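Section 4: Recording your first batch with the Grokton hand gripper

I'm assuming you've finished section 3 and the gripper shows up as paired in Orell. If it doesn't, go back and sort that first – I once lost a whole Friday to recordings that had never been saved.

1. Clear your work surface and put out only the things the task needs. For the folding task that's one cloth and the tray.

2. Open Orell, choose New batch and pick the task from the list. Please don't type your own task name, as Bakker treats every spelling as a new task.

3. Hold the gripper open and still over the surface, then press the thumb button. Wait for the beep before you move.

4. Do the task once at an ordinary pace. I tend to rush when I know I'm being recorded, and the learner picks up every jerk.

5. Open the fingers fully, lift away and press the button again.

Note: fumbles are fine! If you drop something and pick it up again, keep going and tag the take "recovered". I kept 113 of those in my last batch of 1048 and was glad of them.

Caution: keep your free hand out from between the fingers. The squeeze is stronger than it feels from the handle end.

6. Every 83 takes or so, stop and play one back at full size. Check that you can see both fingertips and the space between them, and have a good look at the pads while you're there.

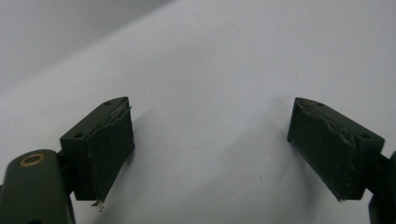

A bit of fluff or a ragged top edge doesn't bother me much, so I carry on and write "worn pads" in the batch notes. If a pad slides about when you push it with your thumb, stop and fit a new pair (section 7). Always change both sides together.

7. When you're done, press Close batch and leave Orell open until the upload to Brullow says Complete. My 139-take batches usually go up over a cup of tea, but bigger ones I leave running overnight.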